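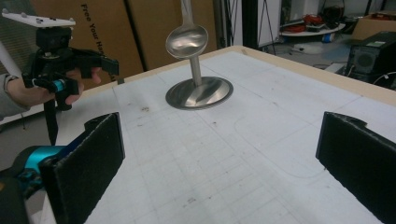
Half the drawer goes unused, a reader wrote to me after my last piece, and she would not part with any of it. She had inherited a canteen of cutlery from an aunt in Strebel, 176 pieces in a fitted case, and she wanted me to know that the fish knives had been out twice in her married life. She thought this was a fair record. Her children, she added, own four forks between them and eat most meals from a bowl.

I have some sympathy with both sides, but I think the children have gone too far. A household ought to own enough decent cutlery to seat more people than live in it, and it ought to use that cutlery every day.

The second part matters more. Most families I know who own a good set keep it wrapped up and eat with something worse. The good spoons wait for Christmas, or for guests who rarely come, and in the meantime everyone stirs their tea with a thing that bends in hard ice cream. After 30 years of this the good set is handed on, still good, to someone who wraps it up again. I can't see who has gained.

People say they are afraid of scratches. Stainless steel does scratch. It picks up fine marks in the first few weeks and after that it looks much the same for decades. Silver plate is a different matter and will wear through at the heel of the spoon, where it rubs on the table, but that takes a long time, and a worn spoon still holds soup. My own tablespoons came from a hotel clearance in Revska and had been through the kitchens there for longer than I had been alive. I have not managed to make them look any older.

Then there is price. A new set from a firm such as Trirkent can cost 600 for six settings, and I would not tell anyone starting out to spend that. There is no need. Second-hand shops are full of heavy, plain cutlery sold by the handful, because few people want to buy forks that don't match. I do want them. A table laid with five patterns looks perfectly all right once there is food on it, and if a spoon goes into the bin with the potato peelings, as one did here in March, you have not spoiled a set.

The cheap end of the market is where I lose patience. I bought a box of Derex teaspoons for a village supper some years ago and most of them had gone at the neck by the following spring. They cost very little, and I suppose that was the point of them, but I had to buy the next lot as well. A spoon is about as simple as a tool gets. It has no moving parts and nothing to charge. If it fails, somebody decided to make it too thin.

My reader asked what she should do with the fish knives. She was expecting me to say sell them. I would put them in the everyday drawer with the rest. They spread butter well, they are good for lifting a slice of quiche, and a child can be given one without much worry. If the drawer is too full after that, take out the garlic press.

As for her children and their four forks, they will want more the first time they ask three friends to supper and one of the friends brings a partner. She could send them a dozen pieces now — the dinner forks and the dessert spoons would be the place to start — and tell them the dishwasher is allowed.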